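September, evening

Damp readings again at 7.40. The north wall of the pantry gave 18 per cent at skirting height and 14 at one metre, against 17 and 14 before the vent was cleared. No useful change. The gradient still points to the floor joint — the gutter would wet the top first.

Linnea Eide rang about the tiles. Bandgate will hold the price on the small hexagons until the end of the month, delivered from Droltport. 480 tiles for the kitchen wall, plus spares. Grout in dark grey, 3 mm joint. Pale tile, dark joint, table close to the wall: the arrangement is settled as far as I am concerned.
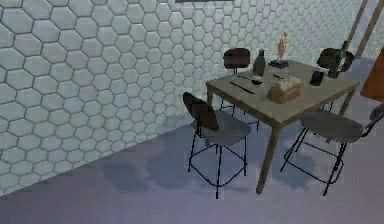 Later, 22.15

Dehumidifier tank emptied, 1.9 litres. Hose connection weeps slightly at the collar; retightened by a quarter turn. Américo Henriques wants the meter back, so one more set of readings in the morning and then a gap.

Quote for the joint repair is 215, materials included. Accepted. Must ask whether the sealant needs a primer on old concrete.

Recent entries
Gutter, second attempt
Meter calibration
Vent cleared
Notes on the cellar steps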